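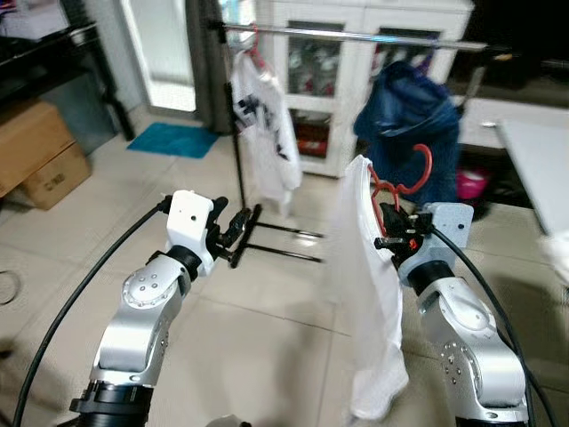 **fhollmann** wrote:

We do garment finishing and returns at a small site, 12 people on days. Since February the hanging has been done by a two-arm station the supplier calls Prurklow. It takes a hanger in one gripper, with the shirt already on it, and brings it over to the chrome rail. Timo Thiele and I used to do that by hand all shift. Now I mostly sort, clear faults and sign off the rail. My shoulders are better. My day is a lot more boring. How have other places split up the work that's left?

**dstoecker60** wrote:

Same thing at Eichhorn. We went from hanging to "monitoring," same pay grade, and monitoring means you own every mistake the machine makes. Get the new duties in writing before the next review.

**Kettler_H** wrote:

I don't agree that it's always a bad trade. I asked for the fault log and the teach-in work and got both, plus a 3 day course. Two of the older pickers on our line would have quit by now if they were still lifting their arms all day.

**dstoecker60** wrote:

You asked and you got it. Our night shift asked and got a laminated sheet.

**fhollmann** wrote:

We got the sheet too. The rail is the easy part anyway. The table is where I spend my time — crumpled stuff, red and white pieces up against each other, and somebody has to decide what gets pulled apart first. The finger wrap also tears. Ours has a ragged flap hanging off one finger and a split near the tip of the other, and no one has said whether changing it is my job or maintenance's.
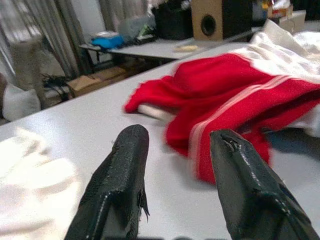 ## Re: who changes the finger wrap?

**Kettler_H** wrote:

Maintenance, at our place. Operators report it and tag the station. I wouldn't run delicate fabric with a loose flap like that, it can snag.

**timo_t** wrote:

I work with her. I've been changing it myself because a ticket takes 3 days. Takes me a few minutes with the power locked out.

**dstoecker60** wrote:

And that's how it ends up being your job for free. Put in the ticket every time, even if you do the work.

**fhollmann** wrote:

Timo, please write down the ones you've already done. I'm seeing Frauke Schwerdtfeger about the duty list this week and I'll add the wrap to it.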